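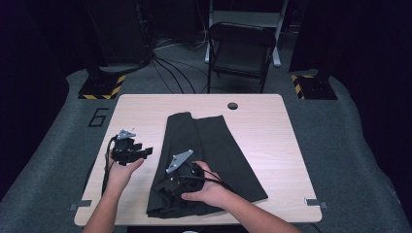
## 4. Folding trousers and other long garments

This section covers the folding of long garments at a Standham table. It assumes that the table has been assembled and levelled as set out in section 2, and that the brackets along the near edge have been tightened as set out in section 3. Shirts and knitwear are dealt with in section 5.

### 4.1 Before you start

1. Check that the brackets are tight. Press down on the near corners of the table top in turn. If the top moves, go back to section 3.
2. Wipe the table top with a dry cloth. Do not use polish or spray. Residue marks dark cloth and makes it slide.
3. Run your hand over the rounded corners and along all four edges. Any rough spot will pull a thread in woven cloth and must be sanded down before the table is used.
4. Check that the cable hole near the far edge is clear and that its rim sits flush with the surface.
5. Place the garment on the table and empty all pockets.
6. Close the zip and fasten the waistband.

> **Note:** Garments straight from a tumble dryer should be left to cool. Warm cloth takes a crease wherever it is bent, including places where none is wanted.

> **Caution:** The table top is rated for folding only. Do not iron on it. For pressing, use the Brenddale pad (supplied separately) on a different surface.

### 4.2 Laying out

1. Hold the garment by the waistband and let the legs hang.
2. Lower it on to the table with the waistband at the far edge and the legs running towards you.
3. Bring one leg over the other so that the garment is folded lengthwise. The outer seam of one leg should lie on the outer seam of the other.
4. Smooth the cloth from the waistband downwards, using the flat of the hand. Do not pull on the hems.
5. If the legs reach the near edge, do not let them hang over. Gather the surplus loosely on the table for the time being. It is straightened in 4.4.

Dark grey and charcoal cloth hides small folds when seen from above. Check by touch. A doubled layer can be felt as a low ridge under the fingers even where it cannot be seen.

### 4.3 Lining up the seams

The seams are the reference for every later fold. Time spent on them at this point saves refolding.

1. Find the inner leg seams. Pinch them together at the knee.
2. Move the pinch down to the hem, letting the cloth run between the fingers, and then back up to the top of the leg.
3. Lay the garment down again and check that the seams have stayed together.
4. Where a seam is topstitched, use the line of stitching as the guide and ignore the edge of the cloth beside it. The edge may wander. The stitching is normally straight.
5. Where two seams run close together, hold both in one pinch. Do not let the strip between them turn outwards, as the lining or facing behind it will show along the fold.
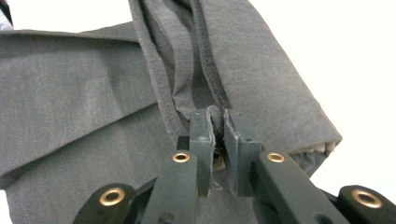 6. Tuck in any loose threads at a turned edge. Do not pull them. If a thread is longer than 2 cm, trim it with scissors before going on.
7. Lay the seams flat and press along them with the side of the hand. Soft diagonal creases in the panel usually mean that the upper layer has slipped towards the waistband. Lift that layer, shake it once and lay it again.

> **Note:** Suiting and similar woven cloth may need to be laid more than once. Knitted trousers seldom do, but their seams stretch if held too firmly.

### 4.4 Folding to size

1. Straighten the lower ends of the legs and bring the hems level.
2. Fold the hems up to just below the waistband.
3. Fold once more, towards the waistband, to give a flat packet.
4. Compare the packet with the Esquivel shelf card. It should be no wider than the card at any point.
5. Turn the packet over, so that the last fold faces you, and move it to the stack.

Do not roll long garments unless they are going into a Drultesex drawer insert. A rolled garment keeps its shape only while it is held at the sides, and opens out on a shelf.

### 4.5 Stacking

| Cloth | Packets per stack |
|---|---|
| Heavy woven | 2 |
| All other | 7 |

Keep woven and knitted garments in separate stacks. Place the stack on the shelf with all the folds facing the same way. Do not leave finished stacks on the table while another garment is being laid out.

### 4.6 Faults

**The garment slides towards you.** The top is dusty or polished. Repeat step 2 of 4.1.

**The packet springs open.** There is a hidden fold in the lower layer, or the pockets have not been emptied. Return to 4.2.

**The seams part at the knee.** The legs were smoothed unevenly. Lift the upper leg only and repeat 4.3 from step 1.

**The hems are not level.** Check whether one leg has been taken up by a previous alteration. If so, line up the waistband and disregard the hems.

### 4.7 Care of the table

Check the brackets after every 50 garments and retighten them by hand. After every 100 garments, remove both brackets, clean the contact faces with a dry brush and refit them as described in section 3.

Section 4 last revised 3/22/25.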